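**Ticket:** Aufnahmeplatz Wohnumgebung, Greifbreite springt bei Riegeln in Klarsichtfolie
**Angelegt:** 13.12.2019
**Gemeldet von:** Schicht Aufnahme, Harawira
**Bearbeitung:** Kirsty Whitcombe
**Betroffen:** Handgreifer 2, Auswertung Bemura
**Priorität:** mittel, seit Eintrag 4 hoch
**Status:** offen (Teil A erledigt, Teil B wartet auf Storkex)

## Meldung

Bei der Aufgabe „Snacks in die Schale legen“ verwirft Bemura Durchgänge, die aus Sicht der Bedienerin sauber gelaufen sind. Fehlertext: `width_jump`. Der Durchgang landet im Ordner „Ausschuss“ und zählt nicht für das Schichtsoll. In der Frühschicht waren es 11 Durchgänge, alle mit demselben Handgreifer. Am anderen Gerät trat der Fehler nicht auf.

Aufbau wie im Aufgabenblatt: Bett, gestreifte Decke, flache Schale, dazu gemischte verpackte Lebensmittel. Lose liegt eine Mandarine dabei. Die Schale bleibt während des Durchgangs an ihrem Platz, bewegt wird nur die Ware.
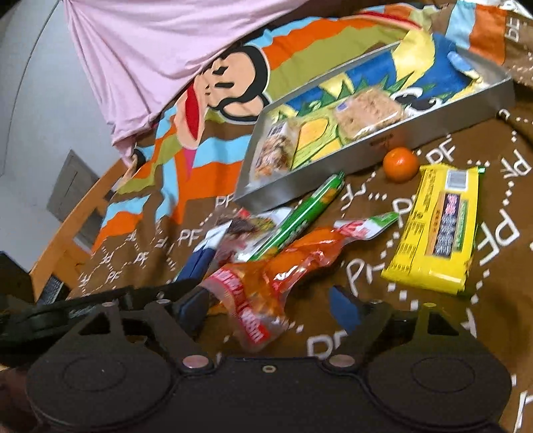 Der Fehler kommt nach Aussage der Schicht vor allem bei Riegeln in durchsichtiger Folie. Bei den bunten Tüten und bei der Mandarine wurde er nicht gemeldet. Neustart der Auswertung hat nichts geändert. Akku gewechselt, nichts geändert.

Bitte auch klären, ob die verworfenen Durchgänge nachträglich gutgeschrieben werden. Die Kollegin am Gerät lag am Schichtende unter Soll und wurde von der Planung darauf angesprochen.

## Verlauf

### Eintrag 1, Whitcombe

Habe die verworfenen Durchgänge in Bemura einzeln geöffnet. Die Greifbreite läuft normal zu, springt kurz vor dem Kontakt auf den Maximalwert und kommt dann zurück. Das sind Sprünge über sehr wenige Bilder. Mit bloßem Auge ist in den Aufnahmen keine entsprechende Bewegung der Finger zu erkennen, die Finger schließen gleichmäßig.

Also vermutlich kein Bedienfehler. Bitte das der Planung so weitergeben.

### Eintrag 2, Whitcombe

Geprüft an Handgreifer 2:

- Schrauben an den Fingergelenken: fest
- blaue Fingerbeläge: sitzen, rechter Belag an der Kante leicht abgenutzt
- Handschlaufe: in Ordnung
- Linse: Fettfilm, gereinigt mit Tuch aus dem Koffer
- Firmware: gleicher Stand wie am anderen Gerät

Nach der Reinigung zehn Probegriffe an einem Riegel. Drei davon wieder mit Sprung. Die Linse war es demnach nicht, oder nicht allein.

### Eintrag 3, Schicht Aufnahme

Wir haben die Geräte getauscht. Fehler wandert mit dem Gerät, nicht mit der Person. Die Deckenlampe haben wir testweise ausgeschaltet und nur mit der Stehlampe gearbeitet, dabei kein Sprung, aber das Bild ist für die Freigabe zu dunkel.

Noch etwas zur Arbeitsweise: Die Kollegin greift inzwischen viel langsamer, damit nichts verworfen wird. Das steht so nicht im Aufgabenblatt. Wenn das Modell daraus lernt, lernt es ein Tempo, das wir in der Kommissionierung nie gehabt haben. Wir haben die Riegel früher zu zweit mit der Hand eingelegt und nebenbei geredet. Jetzt sagt uns das Programm nach jedem Griff grün oder rot.

### Eintrag 4, Whitcombe

Der Hinweis zum Tempo ist wichtig, Priorität auf hoch gesetzt. Langsame Durchgänge bitte nicht löschen, sondern mit dem Vermerk „Tempo“ kennzeichnen.

Zur Ursache: Bemura liest die Greifbreite aus dem Kamerabild und sucht dafür die blauen Fingerbeläge. Liegt zwischen den Fingern eine glänzende Folie, findet die Suche offenbar einen zweiten Treffer. Bei Handgreifer 2 ist die Farbschwelle weiter eingestellt als beim anderen Gerät. Wer das geändert hat, steht nicht im Protokoll. Die Einstellung stammt dem Dateistand nach aus dem Mai.

### Eintrag 5, Whitcombe

Schwelle auf den Wert des anderen Geräts gesetzt, Gerät neu eingelesen. Testreihe mit der Schicht, Ware wie im Normalbetrieb:

1. Gefüllte Tüte neben der Schale greifen und ablegen: kein Sprung.
2. Mandarine: kein Sprung.
3. Riegel mit Nüssen, Klarsichtfolie, von der Decke in die Schale: kein Sprung.
4. Heller Riegel mit knuspriger Oberfläche, ebenfalls Klarsichtfolie: ein Sprung, beim Wiederholen keiner.
5. Beide Riegel nebeneinander in der Schale, Finger offen darüber, dann den rechten greifen: Sprung in jedem zweiten Versuch.

Nummer 5 bleibt also übrig. Auf dem hellen Riegel klebt ein kleiner weiß-blauer Aufkleber. Ich halte es für möglich, dass die Suche ihn als Belag nimmt. Für den Test haben wir den Riegel umgedreht, der Aufkleber lag dann unten. Danach kein Sprung mehr. Das ist keine Lösung für den Betrieb, die Ware soll liegen dürfen, wie sie fällt.

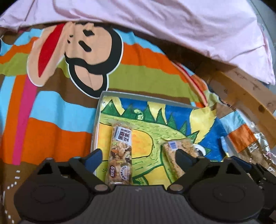 ### Eintrag 6, Rückfrage an Storkex

An den Support von Storkex geschickt:

> Kann die Belagsuche auf den Bereich der Fingerspitzen begrenzt werden? Blaue Flächen auf der Ware führen bei uns zu falscher Greifbreite. Andere Beläge wären möglich, wir haben aber 2.424 freigegebene Durchgänge mit Blau und möchten den Bestand nicht teilen.

Antwort: Begrenzung ist vorgesehen, kommt mit der nächsten Version. Kein Termin genannt. Als Übergang schlagen sie vor, Ware mit blauen Aufklebern auszusortieren. Habe das abgelehnt. Die Schalen in der Station Ullow werden später mit genau dieser Ware bestückt.

### Eintrag 7, Planung Harawira

Zur Gutschrift: Die verworfenen Durchgänge der Frühschicht werden angerechnet. Das Wochensoll von 800 Durchgängen bleibt bestehen, wird aber für Handgreifer 2 ausgesetzt, bis das Ticket geschlossen ist. Rote Meldungen mit dem Text `width_jump` gelten nicht als Fehler der Bedienerin und werden in der Einzelübersicht nicht mehr angezeigt.

Zur Frage aus der Schicht, ob die Einzelübersicht überhaupt gebraucht wird: Das gehört nicht in dieses Ticket. Es steht auf der Liste für die nächste Besprechung mit dem Betriebsrat.

### Eintrag 8, Schicht Aufnahme

Danke. Wir arbeiten ab sofort wieder im normalen Tempo. Eine Bitte noch: Wenn jemand an der Farbschwelle etwas ändert, bitte einen Zettel in den Koffer legen. Wir haben einen halben Tag lang gedacht, wir könnten keinen Riegel mehr greifen.

Außerdem hat die Kollegin gefragt, ob sie nach der Umstellung in Ullow eingesetzt wird oder bei den Aufnahmen bleibt. Sie würde lieber bleiben. Wissen wir hier nicht, bitte an die richtige Stelle geben.

### Eintrag 9, Whitcombe

Frage an die Personalplanung weitergeleitet, Antwort steht aus. Änderungen an der Schwelle werden jetzt in Bemura protokolliert, mit Kürzel. Den Zettel gibt es trotzdem, liegt im Deckelfach.

## Stand

**Teil A, Farbschwelle an Handgreifer 2:** erledigt.

**Teil B, Sprung durch blaue Aufkleber:** offen. Bis zur neuen Version gilt:

- Ware nicht aussortieren, nicht umdrehen
- Durchgänge mit Sprung in den Ordner „Prüfen“, nicht in „Ausschuss“
- Sichtung einmal pro Schicht durch die Bearbeitung, nicht durch die Bedienerin
- Belag rechts bei nächster Gelegenheit tauschen, Ersatz ist bestellt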